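Cladura open day, 24/02/2018

What a morning! Cladura threw open all 3 floors of its Turis Street building, and we started upstairs with the small-parts benches, my favourite stop by a mile. I could have stayed there until lunch (pale tabletops, clear plastic boxes, little coloured bits everywhere you looked).

The flat red piece won me over, all angles, with a thin tab sticking up along one edge.

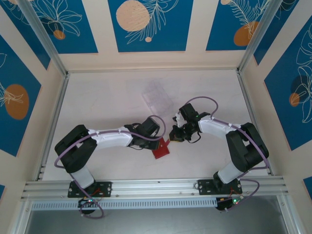 Downstairs: the Prikero store

Up to 900 drawers, every one labelled by hand! We got 7 minutes and I wanted an hour. Tea and lamingtons afterwards in the courtyard, and they're opening again in September.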